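Munum Home Support
Ticket 987: Coat stand leans and hooks turn when something is hung up
Product: Preslow coat stand, wood
Opened: April 2023
Status: Waiting on customer

Customer wrote:

Hello there, and thank you in advance for reading all of this, I know I tend to go on a bit. We bought the Preslow stand in January for our office and everybody was very pleased with it. It's a lovely warm reddish brown and it made the place feel much less like a waiting room. For the first few weeks it stood up perfectly straight. Then it started to lean, only a little, and now when a heavy winter coat goes on one side the whole pole drifts over that way and you have to catch it. The hooks at the top have also started to turn if you pull on them. I've tightened everything I could reach by hand and it helps for a day or so. Is there a part I should be ordering, or did I put it together wrong? The leaflet that came with it is page 2 only, so that may be my own fault for carrying on regardless!

Support replied:

Thank you so much for the kind words about the color, and please don't feel bad about the leaflet — I've attached the full one. Could you try these and let me know how you get on?

Take the coats off first, then lay the stand down on something soft. Look underneath the base for the center bolt and give it a firm turn with the hex key. If you've lost the key, any 5 mm one will do. Next, check each joint in the pole, because a joint that is one thread short will lean just the way you describe. The hook arms go in last, each with its own washer. If a washer is missing, the part you want is number 321, and we send those out free.

Customer wrote:

I did the base bolt and it took nearly a full turn, so that was certainly part of it. The pole joints seemed fine. I'm less sure about the hooks. I've been testing with light things only, a cap and nothing else, and here is a photo.

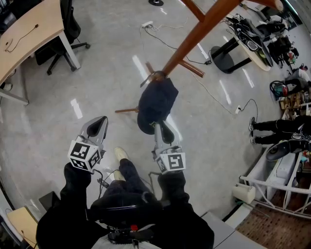 Altıntaş: I had the same trouble with mine and it was the washers, two of them had stayed stuck inside the packing bag. Worth checking the bag before you wait for the post. I also keep the heavy coats on opposite sides now and it hasn't leaned since.

Support replied:

What a good tip, thank you. Do have a look in the bag if you still have it. I've put a set of 321 in the mail to you anyway, and I'll keep the ticket open until they've arrived and you've had a chance to try a proper coat on it.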